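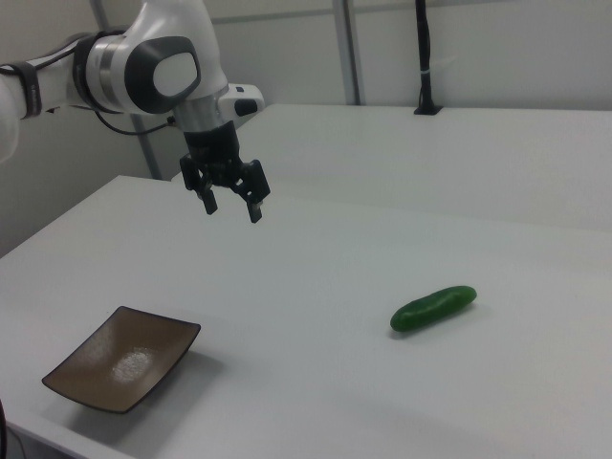

Written rules for a shared arm and gripper bench
Posted in: Workplace Practice

Our department at Lendstead is drafting rules for a bench on which an arm picks up small items of food and places them in a dish. Staff from two teams will use it. We have a risk assessment for the arm, but it says very little about the gripper or about cables. What should the written rules cover, and how often should they be reviewed?
Urkcombe Technical Services

Ineke Postma
The risk assessment should cover the whole application: the arm, the gripper, the objects handled and the people nearby. I would advise that the rules state the following.
Who may start a program, and who must be told beforehand.
The speed limit to be used while anyone is within reach.
Where cables are to run, and who checks them before each session.
What becomes of food after handling. Ours is recorded as waste and is never eaten.
Review the document whenever the gripper or its fingers are changed, and in any case every July. Our own log has 417 entries, and most of the useful ones concern fingers that had been swapped without a note.

Turnolberg
Agree with the above. Please also put the stop button in the rules, including where it is kept.

Balogun
We replace our finger pads at 3,000 cycles. Check your manual, as yours may differ.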